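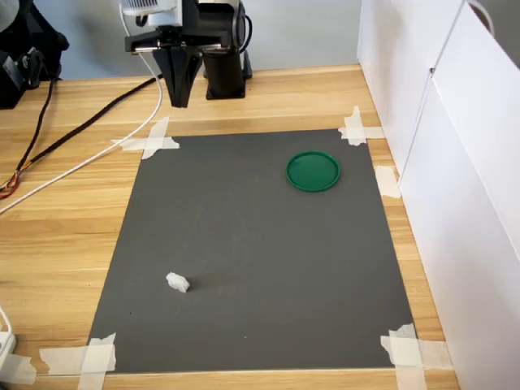 Gray mat taped down on the honey-colored table, green lid on top

Illcombe Home & Bench Forum > Tables, Mats and Surfaces > Masking tape on a finished wood top - how long is too long?

This site uses cookies to remember your login and your reading preferences. OK / Manage settings

maplehedge
26 Apr 2018
Hello all, I've been reading this board for ages and finally have a question worth posting (I think!). The table in my photo is wood, a light one with a lovely warm color to it, and I would very much like to keep it that way. The mat is a dark gray one I bought from Drurico. It was the cheapest thing they had in that size and I've been perfectly happy with it except for one thing, it creeps. Every time I lean on it, it goes for a little walk toward the wall, and by the end of an afternoon it's sitting crooked and I'm sitting crooked to match.

So I taped it. Plain beige masking tape, torn off by hand, crossed over at the corners, with one extra piece partway down the right side where the edge liked to lift. The near right corner got a lot more tape than the others, as you can probably tell. It holds beautifully. My worry is the wood underneath. I put the tape down 18 days ago and I'd love to leave it until June, when I'll have the whole table cleared anyway. Am I going to regret that?

Finish is some kind of wipe-on oil, I believe. The table came to me secondhand and I've only ever waxed it.

12 likes

tinbucket
Re: Masking tape on a finished wood top
Welcome, and what a pretty table. I'd pull that tape tonight. Regular masking tape is meant to come off pretty soon after it goes on, and the longer it sits the more the glue stays behind when the paper lets go. I left a strip on a windowsill over one summer and ended up scraping at it with a plastic card for most of a Saturday. Yours is probably still fine, but June is a long way off in tape years.

Go slowly, fold it back flat over itself, and if it fights you, warm it with a hair dryer on low. Try the single piece on the right first, it'll tell you how the rest will go.

orchardgate
Re: Masking tape on a finished wood top
I'm going to disagree a little, with love. I've had masking tape on the corner of my sewing table for close to a year, and when I finally took it up there was a bit of gum that came off with mineral spirits and a soft rag, and that was the end of it. It depends so much on the finish and on the sun. If that table isn't in a hot window I wouldn't lose any sleep. The thing I'd worry about more is a tan line! A light wood will darken where it's open to the light and stay pale under the mat, and then you've got a big rectangle on your table that no rag will take off.

7 likes

tinbucket
Re: Masking tape on a finished wood top
A year is lucky. I wouldn't tell a new member to count on that with a secondhand finish she isn't sure of. Fair point on the tan line, though, I hadn't thought of it.

maplehedge
Re: Masking tape on a finished wood top
Oh no, the tan line never even crossed my mind. The mat has been in that same spot most of the winter, tape or no tape. I'm a bit scared to look now.

sixpennynail
Re: Masking tape on a finished wood top
My two cents, and I've tried most everything. Skip tape altogether and get a roll of the rubbery open-weave shelf liner. Cut it a little smaller than the mat, lay it underneath, done. I use the Plekex one, and a roll lasts me years. One caution, some of those liners can mark an oil finish if they sit there for months, so lift the whole business now and then and let the wood breathe. My mother used to put an old cotton sheet under hers and that worked nearly as well, if you didn't lean too hard.

As for the mat itself, I see a few light streaks in the middle and it looks a touch dusty. A damp cloth with one drop of dish soap does wonders on most of them. Let it dry flat.

15 likes

orchardgate
Re: Masking tape on a finished wood top
Seconding the damp cloth. And may I ask about the green lid? I have been hunting for one very like it. I have a set of Bailly tubs that were my aunt's, all in that deep green, and one of them has been going around bareheaded since we moved house.

maplehedge
Re: Masking tape on a finished wood top
Ha, I'm sorry to say I have no idea what it belongs to! It's plastic, round, with a raised rim, and I keep it upside down like that as a little tray for pins and small screws, so nothing rolls off onto the floor. It's empty at the moment. I'd be glad to measure it for you if you tell me what your tub takes.

orchardgate
Re: Masking tape on a finished wood top
Mine needs 159 millimeters across the outside of the rim, I measured it twice with my good ruler. If yours is a match I will happily send you a proper dish for your pins in trade.

maplehedge
Re: Masking tape on a finished wood top
Measured it over breakfast and it's well under that, I'm afraid. I did want it to work out for you. I'll keep my eyes open at the church sale.

On the tape, I compromised and lifted only the single piece on the right side. It came up in one go with the tiniest bit of stickiness left on the wood, and a dab of mineral spirits took care of it. There is a tan line along there, faint but you can feel guilty about it if the light is low. So the rest is coming off this weekend and I've got a roll of the liner on the way.

tinbucket
Re: Masking tape on a finished wood top
Glad to hear it. Do the big cluster at the near corner last and peel one layer at a time, please. If you grab the whole stack it'll tear on you and leave the bottom strip behind.

orchardgate
Re: Masking tape on a finished wood top
And leave the table bare for a while if you can stand it - the pale part does catch up some. Mine took most of a season. I still say the tape would have been fine, but I'm glad you're happy.

9 likes | 18 comments | Share this thread

Get the Illcombe weekly roundup in your inbox. Enter your email to subscribe.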